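# Hauspost und Papierkram: ein Ablauf mit Korb, Mappe und Ordnern

Stand: September. Die Anleitung gilt für private Haushalte in Deutschland. Wer selbstständig ist, hat andere Aufbewahrungspflichten und sollte den Abschnitt über die Fristen überspringen.

Der Ablauf hat drei Stationen. Alles, was auf Papier ins Haus kommt, landet zuerst in einem Korb. Einmal pro Woche wird der Korb geleert, und was eine Handlung verlangt, kommt in eine Mappe. Erledigtes wandert in die Ordner oder ins Altpapier. Mehr Stationen braucht ein normaler Haushalt nicht, auch wenn im Handel Ablagesysteme mit zwölf Fächern angeboten werden.

## Was gebraucht wird

- ein offener Korb oder Kasten, in den A4-Blätter flach hineinpassen
- eine Mappe mit Gummizug oder eine Wiedervorlagemappe
- vier breite Ordner und ein Satz Trennblätter
- Locher, Brieföffner, Bleistift
- ein Schredder oder eine gute Schere

Bei den Ordnern lohnt es sich, gleich eine Sorte zu nehmen, die es in ein paar Jahren noch gibt. Ich verwende die grauen von Kolten, Modell 133, mit Griffloch und Einsteckschild. Aufgeklebte Rückenschilder lassen sich schlecht wechseln, und gewechselt wird irgendwann immer. Die Trennblätter sind von Vistmont und aus Karton. Kunststoff geht auch, lässt sich aber nicht mit Bleistift beschriften.

## Schritt 1: Der Altbestand

Vor dem neuen Ablauf steht der Stapel, der schon da ist. Bei mir waren es mehr als 100 Blatt, verteilt auf eine Küchenschublade, zwei Fensterbänke und einen Schuhkarton. Für so eine Menge einen Vormittag einplanen und einen großen, freien Tisch.

Zuerst wird nur grob sortiert, nicht gelesen:

1. Umschläge, Werbung und Beilagen sofort ins Altpapier. Vorher in jeden Umschlag hineinsehen.
2. Alles mit einem Termin oder einer offenen Zahlung auf einen eigenen Stapel.
3. Alles Übrige nach Absender zusammenlegen, ohne auf das Datum zu achten.

Das Datum kommt erst dran, wenn die Absenderstapel fertig sind. Wer beides gleichzeitig versucht, legt jedes Blatt dreimal um. Innerhalb eines Stapels liegt am Ende das neueste Blatt oben, so wie später auch im Ordner.

Büroklammern und Klarsichthüllen werden beim Sortieren entfernt. Heftklammern können bleiben, solange sie nur Blätter verbinden, die zusammengehören.

## Schritt 2: Der Korb

Der Korb ist der Eingang. Er braucht keine Fächer und keinen Deckel. Ein Deckel führt dazu, dass Briefe obendrauf liegen bleiben. Vor dem Kauf die Innenmaße am Boden nachmessen, denn bei vielen Körben laufen die Wände nach unten zusammen, und die Angabe auf dem Etikett bezieht sich auf den oberen Rand. Ein A4-Blatt ist 21 cm breit, 23 cm am Boden reichen also, damit nichts knickt. In der Länge sollten es gut 30 cm sein.

Geflecht ist für Papier in Ordnung, solange innen keine Halme abstehen. Mit der flachen Hand einmal über den Boden und die Wände streichen und hervorstehende Enden mit einer Nagelschere kürzen. Staub lässt sich mit einem trockenen Pinsel oder der Bürstendüse des Staubsaugers entfernen.

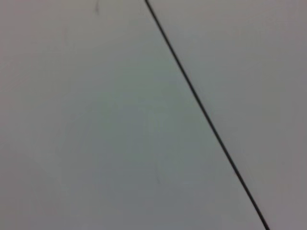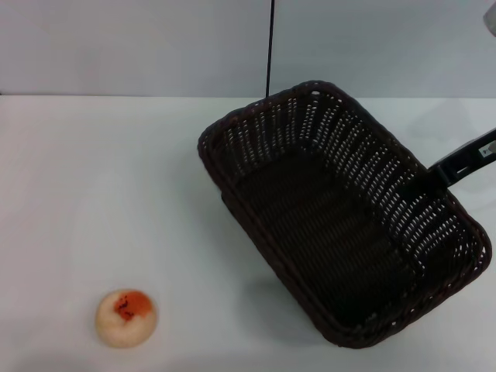 Der Platz für den Korb richtet sich danach, wo die Post ohnehin abgelegt wird. Das ist meistens der Flur oder der Esstisch und fast nie der Schreibtisch. Es hilft wenig, den Korb dort aufzustellen, wo er am besten aussieht, wenn die Briefe weiterhin neben dem Brotkasten liegen. Im Zweifel eine Woche lang beobachten und den Korb dann genau an diese Stelle setzen.

In den Korb gehören:

- Briefe, geöffnet oder ungeöffnet
- Kassenzettel für Dinge mit Gewährleistung
- Zettel aus Schule, Kita und Verein
- Arztunterlagen und Rezepte, die noch nicht eingelöst sind

Nicht hinein gehören Schlüssel, Münzen, Batterien und Kataloge. Sobald solche Sachen darin liegen, wird der Korb zur allgemeinen Ablage und das Papier verschwindet darunter. Für Kleinkram eine eigene Schale daneben stellen.

## Schritt 3: Der wöchentliche Durchgang

Einmal pro Woche wird der Korb vollständig geleert. Vollständig ist wörtlich gemeint. Bei mir passiert das gegen 18 Uhr, bevor gekocht wird, und es dauert eine Viertelstunde.

Jedes Blatt wird einmal in die Hand genommen und bekommt einen von vier Wegen:

| Blatt | Weg |
|---|---|
| Werbung, Doppeltes, Abgelaufenes | Altpapier oder Schredder |
| In zwei Minuten zu erledigen | sofort erledigen |
| Braucht länger oder hat eine Frist | Mappe |
| Nur aufzubewahren | lochen und abheften |

Bei Fristen kommt das Datum mit Bleistift oben rechts auf das Blatt, und zwar das Datum, an dem die Antwort abgeschickt sein muss. Bei Kündigungen und Widersprüchen zählt in der Regel der Eingang beim Empfänger, deshalb ein paar Tage für den Postweg abziehen. Zusätzlich kommt der Termin in den Kalender. Die Mappe allein erinnert an nichts.

Überweisungen mit längerem Zahlungsziel gebe ich gleich als Terminüberweisung ein und notiere "bez." und den Tag auf der Rechnung. Danach kann sie in den Ordner.

## Schritt 4: Die Ordner

Vier Ordner haben sich bewährt:

- **Wohnen:** Mietvertrag oder Kaufunterlagen, Nebenkosten, Strom, Handwerkerrechnungen
- **Geld und Steuern:** Konten, Steuerbescheide, Belege für das laufende Jahr
- **Versicherung und Gesundheit:** Policen, Beitragsmitteilungen, Befunde
- **Arbeit und Rente:** Arbeitsverträge, Lohnabrechnungen, Zeugnisse, Renteninformation

Familienurkunden stehen getrennt davon in einer eigenen Mappe. Originale wie Geburts- und Heiratsurkunden werden nicht gelocht.

In jedem Ordner bekommt jeder Absender ein Trennblatt. Auf das Trennblatt schreibe ich die Kunden- oder Vertragsnummer, bei längeren nur die letzten Stellen. Auf dem Blatt für den Stromvertrag steht zum Beispiel "Grenitz, Endziffern 918". So lässt sich ein Brief auch dann zuordnen, wenn es beim selben Anbieter zwei Verträge gibt, etwa für Wohnung und Garage.

Wenn ein Ordner zu drei Vierteln voll ist, wird aussortiert oder geteilt. Ganz volle Ordner lassen sich schlecht blättern, und die Lochung reißt aus. Ausgerissene Blätter mit Verstärkungsringen reparieren, die von Jurčo kleben auch auf dünnem Thermopapier.

Kassenzettel auf Thermopapier verblassen mit der Zeit. Bei teureren Anschaffungen eine Kopie oder ein Foto machen und das Original dahinterheften. Nicht in Weich-PVC-Hüllen stecken, die Weichmacher beschleunigen das Verblassen.

## Wie lange aufheben

- **Handwerkerrechnungen rund um Haus und Wohnung:** zwei Jahre sind vorgeschrieben. Wegen der Gewährleistung bei Bauarbeiten besser fünf Jahre.
- **Kontoauszüge:** privat meist keine Pflicht, drei Jahre sind sinnvoll.
- **Kaufbelege:** mindestens zwei Jahre, bei längerer Garantie entsprechend länger.
- **Lohnabrechnungen und Sozialversicherungsnachweise:** bis das Rentenkonto geklärt ist.
- **Versicherungspolicen:** solange der Vertrag läuft, danach noch drei Jahre.
- **Urkunden, Zeugnisse, Gerichtsurteile:** dauerhaft.

Aussortiert wird einmal im Jahr, am einfachsten nach der Steuererklärung. Dann sind die Ordner ohnehin auf dem Tisch. Alles mit Kontonummer, Gesundheitsangaben oder Unterschrift kommt in den Schredder.

## Wenn es hakt

**Der Korb ist schon nach zwei Tagen voll.** Meist liegt es an Werbung. Einen Aufkleber am Briefkasten anbringen und Kataloge direkt beim Absender abbestellen.

**Die Mappe wird immer dicker.** Dann liegen Blätter darin, bei denen der nächste Schritt unklar ist. Auf jedes Blatt mit Bleistift ein Verb schreiben: anrufen, kündigen, nachfragen. Fällt keines ein, gehört das Blatt in den Ordner.

**Mehrere Personen im Haushalt.** Ein gemeinsamer Korb genügt, aber jeder bekommt eine eigene Mappe. Beim Durchgang werden fremde Briefe ungeöffnet in die Mappe des Empfängers gelegt.

**Ein Durchgang fällt aus.** In der Woche darauf normal weitermachen - der Korb fasst auch zwei Wochen. Nach dem Urlaub zuerst die Briefe mit Fristen heraussuchen und den Rest am nächsten Tag erledigen.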